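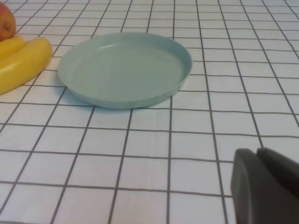
Plate on a grid tablecloth

Two different takes on the Jurnby album? Larnetti LP vs Gosa reissue

Shares 232 | Comments 4

Lamisi Dramani

Hi all, quick one, or I thought it was quick. I have the octet album called Jurnby, the one on Larnetti, number 3448, stereo, my uncle's copy, plays OK apart from side one track two. Got fed up with the clicks so bought the Gosa reissue (Gosa 539, black spine). And side two is not the same record.

I don't mean the sound. I mean the playing. Second tune on side two, the slow one with the long intro. On my old one the trumpet comes in after the bass has gone around twice, very quiet, then the trombone answers him. On the Gosa the bass goes around four times and the trumpet is much rounder, sounds more like a flugelhorn to me, and the trombone does not answer at all, he sort of joins in underneath. Then the piano solo is one chorus on the old one and two on the new one. Definately not a fade thing or an edit, the notes are different.

Sleeve on both says the same thing. Same titles, same eight players, "recorded in Luik", no date on mine. The Gosa notes just reprint the old back cover, same spelling mistake and everything, plus one paragraph about how the tapes were "lovingly restored" which tells me nothing.

Also the whole of side two on the old LP sounds a bit sharp. I tried to play along on piano and had to give up. Gosa is fine, right in tune with my piano, which was tuned in May. Side one matches on both.

So, things I want to know:
– which one is the take the leader wanted out
– is there a flugelhorn on this session or am I hearing things
– is my old LP faulty or are they all sharp
– is it worth getting the mono as well

Matrix on side two of mine ends in a 2 with a small scratched line after it, might be a 2A, hard to read. Label is the grey one with the small logo. Posted this on another board and got one reply telling me to clean my stylus. Stylus is clean.

Thanks in advance, sorry for the wall of text.

Edit: forgot, the running times on the label are the same on both too. The slow one says 5:10 on both and the Gosa one is clearly longer. So somebody just copied it over.

Gifty Sowah

OK I can do most of this. Have had the mono, the stereo and the Gosa at one time or another, sold the stereo, kept the other two. Going from memory on the stereo and from the shelf on the rest.

Short version – you have two takes, both real, both same session. The stereo Larnetti uses one and the mono Larnetti uses the other. Gosa worked from the mono choice but with the stereo tape. That's why it confuses everybody.

Longer version. Lots of small labels back then ran two machines, one mono, one stereo, with different people at each. The leader and the producer sat with the mono because that was the one which sold. They picked takes, marked the box, went home. The stereo got put together later by whoever was around, from a seperate set of reels with its own numbering. If take 4 on one box is take 3 on the other (false start counted on one machine, not on the other), you get exactly what you have. Happened all over, not only at Larnetti.

So for "which one did he want", I'd say the mono, meaning the one you hear on the Gosa. Four times around on the bass, trombone underneath, two piano choruses. I can't prove it. But the written arrangement makes more sense that way – the saxes have a background figure that only turns up in the second piano chorus, and on the short take you never get it at all. Why write a background and skip it. My guess is the pianist stopped early on the short take and everybody just followed him out. Listen to the drummer right there, he has already started setting up another chorus and has to back out of it.

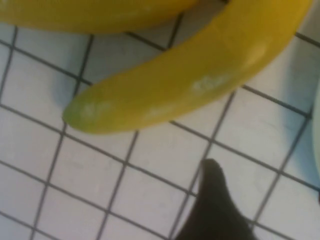
Having said all that, I like the short one better for the trumpet. More nerve in it. He waits, and when he does come in he is almost late, and the trombone answer is lovely. On the long take they both sound a little careful. So hang on to your uncle's copy, don't trade it in just because it's the "wrong" one.

Flugelhorn: you are not hearing things, or not completely. Same player I think, he doubled. The sleeve only lists trumpet but the small labels hardly ever listed doubles, you'll see "reeds" for a man who plays four things. Attack on the long take is soft in a way you don't get from a trumpet with a hat over it. Low notes give it away, try the last eight bars before the piano. A trumpet down there gets thin and a bit blatty, and his stays fat. Could be a cornet. I go back and forth.

Sharpness: all the grey label stereos have it on side two, far as I know. Mine did. Whoever copied the reel for cutting had a machine running slow on the record side, or fast on playback, whichever way around it goes, I always have to draw it. Bit under a quarter tone. If your turntable has a pitch slider bring it down until your piano agrees. If it hasn't, well. You live with it. Side one came off another reel and is fine.

Your 2A or 2-with-a-line, leave it alone. I have looked at a few of these and the line is just where the cutting guy started writing something else. There was no second cut of side two that I ever saw.

Mono: depends on price. The first run of the mono was 400 copies according to an old dealer list I kept, and people ask silly money for it. Sound is good, more weight in the bass, the trombone sits closer. But you already own both takes. If you see one cheap with a beat up sleeve, buy it. Otherwise I would spend it on the later octet record, the live one, which has the same tune at nearly double the speed and is a riot.

November 28, 2023

bonelinez

had the same thing with a totally different record so I don't know if it helps. mine was a quintet and the reissue had the bass player's solo taken out. wrote to the label, no answer.

I'd just clean it and check the speed with one of those strobe discs first before deciding its the record. turntables drift. mine was off for years and I thought every singer I owned had a cold

also vocals on that album?? I have it down as instrumental

Lamisi Dramani

Thanks Gifty, that is more than I hoped for. And thanks bonelinez, speed is OK, side one is in tune on the same deck so it can't be that. And yes instrumental, I never said vocals.

Went back and listened to the last eight before the piano. OK, I hear it. Fat all the way down. My partner says cornet but he says that about everything.

Heard the drummer thing also. He plays a little press roll like he's going to lift it and then just lets it go. Can't unhear it now. And you are right that the saxes never get their bit on the old one. I had it down as a sax section sitting there doing nothing for five minutes.

One more from me and then I'll leave you in peace.
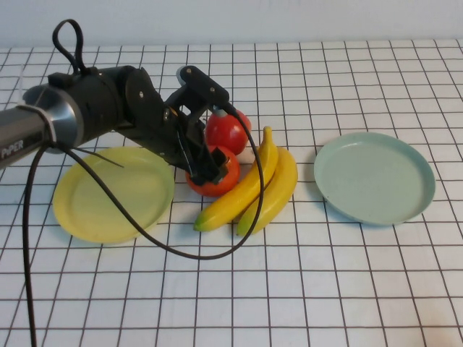
Does the first tune on side two also use a different take on the stereo LP?

It's the same take on all three, you can tell by the squeak in the second alto break, which is there on the mono, the stereo and the Gosa. Only the slow tune changes. – Gifty Sowah

Oh and since you mention playing along. If you do get into the slow one on piano, the long take is in D flat all the way, don't let the intro fool you, bass sits on the fifth so it sounds like A flat until the horns show up. I wrote it out in A flat the first time and wasted an evening. Middle section goes up a minor third for four bars then slides back down in half steps, the trombone has the moving line, everybody else is holding. On the old LP it will come out somewhere between D flat and D because of the speed, so use the Gosa for that and forget the LP.

Voicings in the horns are pretty plain if you take them slowly. Trumpet on top, alto right under it, a gap, then tenor and trombone close together, baritone way down on its own. I think the gap is the whole sound of that band. When I try it at the piano I end up filling the hole with my thumb and it goes muddy straight away. – Gifty Sowah

Lamisi Dramani

D flat!! That explains a lot. I had it in D with "something weird" written over the intro. Will have another go tonight.

Found the live one, by the way, seller wants too much but I'm watching it. Will post if the Luik thing is mentioned anywhere on the back. Marking this as solved.

bonelinez

my copy says Luik too but on the front

Related
Why do mono and stereo jazz LPs sometimes have different solos?
How to tell flugelhorn from trumpet on old recordings
Larnetti grey label or blue label, which came first
Gosa reissues – list of tape sources so far
Writing for octet: how low can the baritone go?
Best way to correct the speed on a sharp LP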